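Shared taxi

A shared taxi is a hired road vehicle that carries several passengers who do not know each other, along a route which is fixed or partly fixed. It stands between the ordinary taxi, which is hired by one party at a time, and the bus, which keeps to a timetable. Fares are paid per seat.

The vehicle may be a large car, a van or a minibus. In many countries it has its own local name, and the rules for it are different from one city to another.
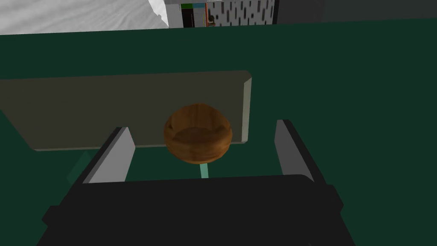
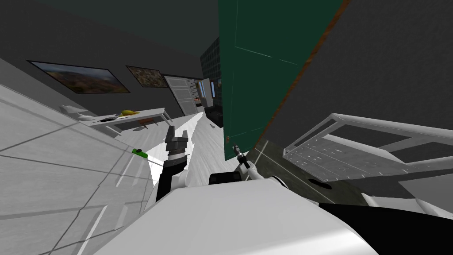 Operation

A shared taxi usually leaves from a rank when all seats are taken. In the quiet hours a passenger may therefore wait a long time, and some drivers will depart with empty seats if the people already on board agree to pay for them. Other services leave at set times, full or not. These are closer to a bus in practice, but they are often licensed under taxi law.

Between the two ends of the route, passengers can get off where they ask, provided that the driver may legally stop there. Picking up on the way is treated more strictly. In the centre of a city it is frequently limited to marked stops, while on country roads a raised hand is enough.

Fares

The fare is normally the same for every seat. On longer routes it is divided into zones, and the passenger pays for the zones travelled. A meter is not used. Payment is made to the driver, either on boarding or shortly before getting off, and in larger vehicles the money is passed forward from the back rows by the other passengers.

Luggage is a common cause of disagreement. One bag per person is generally carried free of charge, and a larger item may be charged as a half seat or a full seat.

The Cluvville to Sorkville route

The route between Cluvville and Sorkville is a typical long-distance service. It is 52 kilometres in length and is worked by vans with 12 passenger seats, under the name Idero. The vans leave from the west side of the railway station in Cluvville and call at Robles, where there is a shelter and a small parking area. Three vans are kept in reserve for August, when the demand is highest.

The licence for the route allows pick-up at both ends and at Robles only. Passengers may be set down anywhere outside the town limits of Sorkville. The last departure is at 9 p.m. in both directions - before the station was rebuilt it was one hour earlier.

Regulation

Licensing authorities commonly require a special endorsement on the driver's licence, a yearly inspection of the vehicle and insurance which covers every seat. The number of vehicles on one route may be capped, so that the income of each driver does not fall too low. Where there is no cap, drivers often form an association which manages the queue at the rank and settles disputes about whose turn it is.

Relation to other services

Bus companies have sometimes objected to shared taxis on the ground that they take passengers from the busiest part of a bus route. In other places the two work together, and a shared taxi replaces the bus in the evening or on roads with low demand.

See also

Airport shuttle
Demand-responsive transport
Taxi rank
Minibus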